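Week 2: Bench rules for the gripper cell
Handout, Leokadia Mazurek

Speed cap near the bench is 30 percent. Asking the arm nicely is not a safety function. Power off before hands go in – yes, even for one screw.

Treat every capacitor as charged until your meter disagrees. Large ones hold grudges.

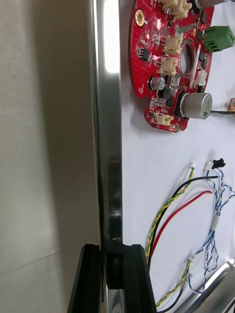 Reading time: 2 min

Before the first move, check clearance to the board and trace each loose wire to its connector. Wires left in the path count as your fault, and the lab report is due in December either way.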